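Colored cleaning cloths with Chinese printing: which one goes where?

Print this page | E-mail this to a friend

Posted by Jordan Kettle

Hi all! I just moved into a shared apartment and one of my new roommates left us a set of square cleaning cloths when she moved out, in yellow, pink and green. They're lovely, with a neat dark edge sewn around them, and I want to use them properly instead of grabbing whichever is closest. The green one and the pink one have a little house with a heart in it and some Chinese writing underneath. The yellow one has nothing on it at all, at least not on the side I've looked at.

I'd love to set up a system where each color has its own room. Does the writing tell you which room? And if I get everybody in the apartment to go along with it, how do you wash them so the colors don't end up on each other? We have a kitchen, a tiny bathroom and a big table in the living room that five of us use for everything from homework to snacks. It collects crumbs, wrappers and empty bottles like you wouldn't believe.

E-mail this question

Posted by Xiaoyan Jiang

Oh, I love these! My mother has a drawer full of them and I grew up with the color system, so you're asking the right person. Yes, the writing tells you. The last two characters, 专用, mean "for use only in" or "reserved for," and whatever comes before them is the room or the job. If your green one says 卫生间专用, that's "bathroom only." Please believe it and keep it out of the kitchen!

For the pink one, look at the characters in front of 专用. If you see 厨房 it's the kitchen, and 客厅 is the living room. Don't go by the color alone, because every maker picks its own colors. I have a set from a little shop called Ravau where the bathroom cloth is blue, and my aunt's are all different again.

Your plain yellow one can be anything you like. Flip it over first, though, and check the corners in case there's a sewn-in tag. I'd make it the cloth for the big table. I'd have the table done every evening after snacks.
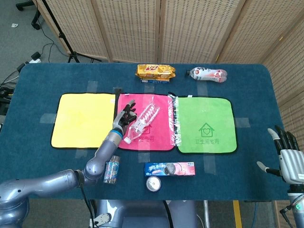

Clear the trash before you wipe anything. Bottles and bits of plastic wrap go first, then unopened snacks get moved to a shelf, and only then do you shake the crumbs off the table into your hand. After that, fold the cloth in half and in half again, so you have a fresh side every time one gets dirty. It's so satisfying! Wring it until it stops dripping or you'll leave streaks, especially on a dark tabletop where every swipe shows.

One more thing, get 2 hooks for the bathroom and hang the green cloth flat across both. Bunched up over a faucet it stays damp all day and starts to smell.

E-mail this answer

Posted by Trevor Li

just cut a corner off the bathroom one. then you can tell by feel. been doing it since college, works great

E-mail this answer

Posted by Ghazal Ghorbani

Great question, and Xiaoyan covered the reading part beautifully, so I'll do the laundry part, which is my favorite!

Wash each color by itself the first couple of times. Fill a sink or a bucket, drop in one cloth and leave it for an hour. If the water stays clear you can relax. Strong pinks are the ones I watch. I had a bright pink one (a Clesitz, if anybody remembers those) that tinted the water for nearly 5 washes and then never again.

Once they've settled down, the kitchen and table cloths can share a load. The bathroom one I always do alone, on the hottest setting its tag allows. If there's no tag I stick with warm and a little extra soap. Skip the fabric softener completely. It leaves a coating, and then the cloth pushes water around the table and doesn't pick any up. Skip bleach too, unless you want a pale green cloth with no writing on it.

For getting roommates on board, I taped an index card inside the cabinet under the sink with a square of color next to each room name. Mine is in English and Farsi, yours could be in whatever you all read. It took everybody at my place until March to stop asking me which was which, but now they catch me when I grab the wrong one.

And if you ever find out what the pink one says, please come back and post it. I'm curious now!

E-mail this answer

Print this page | E-mail this to a friend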